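Workshop > Tips and Safety > Bench Robots > Dropped and Crushed Parts

Print this page | E-mail this page

Dropped and Crushed Parts: What to Check When a Gripper Fails to Hold

Issued by the Drorard Shared Workshop, Plasach
Revised 21 August 2024

The Workshop keeps two bench robots for light handling work, both fitted with two-finger grippers. Members use them to move turned parts, caps, cups and knobs between fixtures. This page sets out what members should do when a part is dropped, squeezed out of shape or thrown from the bench. It replaces the sheet formerly posted beside the tool cabinet.

The page was rewritten after a fault on the Alis bench. A member had started a run of 32 tapered parts. On the 28th part the gripper closed too low and to one side, the part tipped, and the arm carried on with its next move while the part was wedged under the finger. The part split. One piece left the bench and struck the inside of the guard. No person was hurt. The guard was closed, as the rules require.

If a part slips or jams

Press the red stop button. Do not use the pause key on the screen. The pause key lets the arm finish the move it has begun, and a jammed part may break during that move.

Wait until the arm is fully still and the bench lamp shows amber. Only then open the guard.

Do not pull on a part that is still held. A gripper that has been stopped under load can spring when the part comes free. Use the hand release on the side of the wrist, and keep your other hand flat on the bench and away from the fingers.

Wear safety glasses for this work. Ordinary eyeglasses do not take their place.

Collect every piece of a broken part before the guard is closed again. Small chips under a fixture will tilt the next part, and the same fault will follow.

Finding the cause

In the case described above, three causes were found together. Any of them alone might have passed without notice.

First, the finger pads were worn. The pads on the Alis bench had been in use well past their change date, and the lower corner of one pad had rounded off. A rounded pad will ride up or down on a tapered part instead of gripping it. Pads should be looked at before each session and changed when the corner is no longer square. Spare pads are in the top drawer, in the tray marked Haddad.

Second, the grip height had been set for a straight part. A straight cylinder can be held at almost any height. A tapered one cannot. When the fingers close on a slope, part of the closing force pushes the piece up or down. Set the grip height at the widest plain section, if the part has one, and check it by hand at slow speed.

Third, the program did not check that the part was in the gripper. The finger position was being recorded, but no step in the program read it. The arm therefore had no means of knowing that the part had tipped. All programs used in the Workshop must now include a grip check after each close command. If the reading is outside the set range, the program must stop and wait for a member.

Ribbed and fluted parts

Parts with ribs or flutes need extra care. The finger may rest on two ribs, on one, or partly in a groove, depending on how the part was turned when it was set down. The holding force is different in each case. A part that is held well nine times may slip on the tenth for this reason alone.

Where possible, grip a ribbed part on a smooth band or collar. Where there is no such band, fit the soft pads, which bear on several ribs at once. Do not make up for a poor grip by raising the force. Thin ribs will mark, and a hollow part may collapse.

Practice in simulation first

Members are asked to run every new grip in the simulator before it is tried on a bench. The Workshop computer has a copy of the bench layout loaded under Plasach, with both grippers and the standard fixtures.
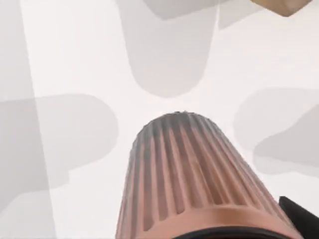

Run the grip at full speed as well as at slow speed. Many grips that hold at slow speed will fail when the arm turns sharply. Move the part a small distance to each side of its marked place and run the grip again. A good grip will allow for a small error in placing. A poor one will show itself at this stage, when nothing can be broken.

Look at the view from more than one angle. Shadows can make it hard to judge how far a finger stands from the surface of a part, and a single view from overhead may hide a finger that is touching on one side only. The simulator also treats pads as new and bench tops as perfectly flat. A grip that passes in simulation must still be proved on the bench, at slow speed, with the guard closed.

Before you leave the bench

Return the arm to its rest position and switch off the drive at the wall.

Wipe the finger pads with a dry cloth. Solvent hardens them and must not be used.

Write any dropped, crushed or jammed part in the bench log, even if the run was finished without further trouble. Give the program name, the part and the grip height. The entry for the Alis bench showed that two earlier drops had taken place and had not been written down until members were asked. Had they been in the log, the pads would have been changed sooner.

A bench with an unexplained fault is to be tagged and left off. It may be used again when the tag has been signed — not before. Members who are unsure whether a fault is serious should treat it as serious and tag the bench.

The next pad change for both benches is set for September. Members who notice wear before then should change the pads themselves and note the change in the log.

Related pages

Setting the Guard Switch on a Bench Robot
Choosing Finger Pads: Hard, Soft and Grooved
How to Read the Bench Lamp
Clearing Chips from Fixtures
Safety Glasses: Care and Storage
Tagging a Machine Out of Use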